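Fekska Toy Loan Room
Progress report to the Honen Fund
Submitted Wednesday, December 25, 2019

1. Purpose of this report

This is our second report under the small grants program. It covers the sorting and boxing of small toys at the Fekska room, which is the part of the project we had not started when the last report went in. It also gives an update on spending, describes two problems we ran into, and sets out what we plan to do before the end of the grant in February.

The grant pays for storage boxes, labels, cleaning supplies, replacement parts and a share of the rent. It does not pay for toys. All toys in the collection are donated.

2. Where things stood

At the time of the first report the loan room had shelving and a working checkout system for large items such as ride-ons, play kitchens and floor puzzles. Small toys were in mixed bags in the back, as donated. Families asked for them often, and we could not lend them because we had no record of what we held and no way to tell whether a toy had come back complete.

Most of the mixed bags came from the closing of the Osia after-school center. The rest came in over the counter in ones and twos.

3. Work done in this period

3.1 Emptying and first sort

All the Osia bags have been emptied and gone through. Each toy was looked at for cracks, sharp edges, missing parts and battery leaks. Toys that failed were set aside for repair or recycling. Toys that passed went into open cardboard boxes to wait for the second sort.

The vehicles took the longest. Many have small wheels that pop off, and a toy that looks fine from the top can have an axle missing underneath. We now turn every vehicle over and roll it on the table before it is listed. Scuffs are accepted. We decided early on that surface wear would not keep a toy out of the collection, and this has saved many of the older gray plastic pieces.

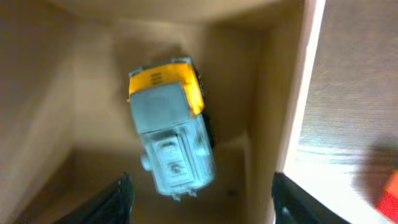
Small vehicle with yellow top section in a cardboard box. Light scuffing to the gray body.

Vehicles are listed by type and main color. We tried listing them by maker as well and gave it up, as too many carry a mark that can't be read or no mark at all.

3.2 Lending boxes

The grant application described clear plastic tubs with snap lids. We changed this after talking with the parents who use the room. The tubs are heavy when full, the lids go missing, and a family coming by bus with a stroller has trouble carrying one. We ordered flat-pack cardboard boxes from Mujić instead, in light pink. They weigh very little and can be replaced cheaply when a corner gives out. The Honen Fund office approved the change by email before we ordered.

We bought 44 boxes. The total cost with shipping was $295, which is under the amount budgeted for tubs. The difference has been moved to the replacement parts line, as agreed.

A lending box holds a mixed set of toys. The original idea was to box by kind, with all the cars in one and all the animals in another. In the trial, children who took home a box of cars wanted something else by the second day, and parents told us a mix got more use. Boxes are now filled with a few toys of different kinds, chosen so that nothing is stacked so high that it presses on the walls.

The filling is done on the wooden table by the back wall. The box stands open in the middle and toys are put in one at a time, so that each can be checked against the list.

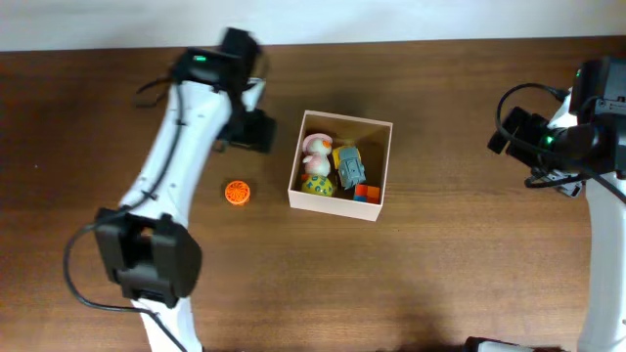

3.3 Balls and other round toys

Balls were left out of the first lending boxes. They had been kept together in a net bag and we expected to lend them separately. When the net bag was sorted we found that many were not plain balls at all. Some have letters or pictures printed on them, and some have ribs or a raised pattern. These are among the things parents of younger children ask for, and they have been moved into the mixed boxes.

Two checks were added for them. The first is size. Anything that passes through the choke test tube goes into the boxes marked for older children. The second is the print. On printed balls we rub the surface with a damp cloth, and if color comes off on the cloth the ball is not used.
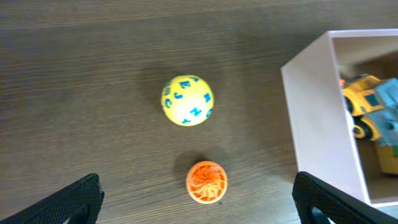

Yellow ball with blue capital letters, with an orange round toy with a swirl pattern on its face.

The letter balls have been popular at the Saturday sessions. Parents have asked whether we have more of them. We have put a request on the donation board by the door.

3.4 Figures and soft toys

Figures are the least settled part of the work. Hard plastic figures can be wiped down and go straight into a box. Anything with fabric has to be laundered and dried before it is listed, and the washer in the building is shared with the upstairs tenants. This has held things up. There are also toys we can't easily place by looking at them, and each of those has to be picked up and felt before it goes to one pile or the other.

We have written a one-page guide for helpers that covers this. It says to wash when in doubt.

3.5 Check-in and repacking

When a box comes back, everything in it is taken out and laid on the table next to it. The helper goes down the list, wipes each item, and puts it back. The empty box is looked at inside and out for tears and damp. If a toy is missing, the family gets a reminder with no charge. We do not plan to bring in fines.
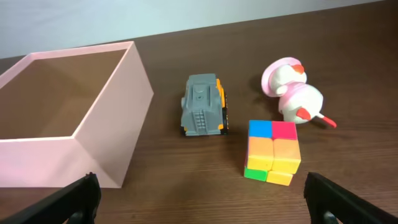

Empty pink box at the table, with a gray toy vehicle and a pink and white figure beside it.

Check-in was slower than we hoped in the first weeks, mainly due to the lists. They were handwritten and different helpers used different words for the same toy. A tank was a tank on one list, a truck on another and an army car on a third. The lists are now typed, and the vehicle and animal names come from a short agreed set. A copy is taped inside the cupboard door.

4. Problems

Labels. The adhesive labels bought for the tubs do not hold on the cardboard. They curl at the corners and come away after a loan or two. We are using tie-on tags for now, fastened through a small hole near the top of one wall. The tags work but children pull at them. We have asked Mujić for a price on boxes with a printed panel that can be written on.

Space. With the large items on the shelves, there is no good place for filled boxes. They are standing on the floor along the side wall, and this is not a long-term answer. A second set of low shelves would solve it. We are looking for used ones first and will come back to the Fund only if we can't find any.

5. Spending

The box order is described in section 3.2. Cleaning supplies are on budget. Replacement parts are under budget, with most of the money still to be spent on wheels, axles and battery covers. Rent has been paid through the end of the period. Receipts are attached in the same order as the budget lines.

6. Plan to the end of the grant

Finish laundering the fabric toys and list them.

Fill the remaining boxes. At present 7 are still flat.

Open small-toy lending to all member families. So far it has been limited to those who took part in the trial.

Replace the tie-on tags, or settle on keeping them.

Set up the low shelves and get the boxes off the floor.

Repair or recycle the toys set aside in the first sort.

The final report will include loan numbers for the small-toy boxes and a short summary of what parents told us on the return slips. We would like to keep the loan limit at 2 boxes per family until then, and will review it once the full set is in use.

Attachments: receipts, typed list template, helper guide, Mujić order confirmation.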